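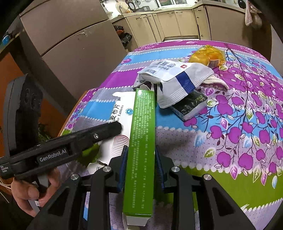

Kátia Holanda wrote to me that a pill organizer is only as good as its lids, and that I should look at the lids before I look at anything else. She has used three of them for her father and threw away two.

So I started with the lids of the Flalline weekly organizer. They are stiff in the first days. My mother is 81 and has arthritis in both thumbs, and she could open the morning row but not the evening row, which sits closer to the hinge. After two weeks the plastic became softer and now she opens all of them, only the last one with a spoon handle.

I bought it in February, after we had the same problem many families have: too many boxes in the kitchen drawer, some of them almost the same color, and a paper list that was always one prescription behind. Filling the organizer takes me 9 minutes. I keep the original boxes with their leaflets in a shoe box, and I advise you to do the same. Ask the pharmacist also which pills must stay in their blister, as two of my mother's must.

The compartments are deep enough for her big calcium tablets. The letters for the days are raised, so she can feel them with the finger, but they are the same color as the plastic and she cannot read them in the evening. I painted them with nail polish.

Before this I had the Curus, with a round shape and an alarm. The alarm was too quiet for her and the battery door broke. I don't miss it. The Flalline has no alarm, so I still call her at eight.

It cost me 40 reais with the delivery. The box says it can go in the dishwasher. I wash it by hand, and the corners stay wet for a long time, so leave it open overnight before you fill it again.

I would buy it again for my mother. For a person with very weak hands, try it in the shop first.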